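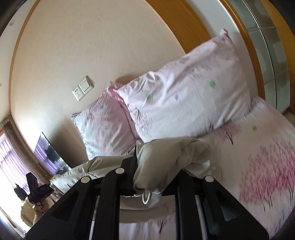

How often should I wash my duvet cover?
Once a week in summer, once a fortnight the rest of the year. I do mine with the sheet and pillowcases so I only have to make the bed once.

What about the duvet itself?
Twice a year does me, usually in August and then again after the winter. Read the label first, because a big one may need the launderette. Mine takes up to 2 days to dry properly, and I keep giving it a shake whenever I walk past!

What are the little loops on the edge of a duvet for?
Tying it in. Some covers have ribbons inside that go through the loops, which stops everything sliding down to your feet. If your cover hasn't got any, you can sew some on -- I used old shoelaces and they've lasted for years.

How do I get the cover on by myself?
Turn it inside out, reach in and grab the far corners, then pinch the duvet corners through the cloth and flip the lot over. Magdolna Juhász wrote in to say she pegs her corners while she does the rest (I've pinched that idea).

Do patterned sheets fade?
A bit, yes. I wash my flowery ones inside out on a cool wash and dry them in the shade.

Last updated 2024-06-26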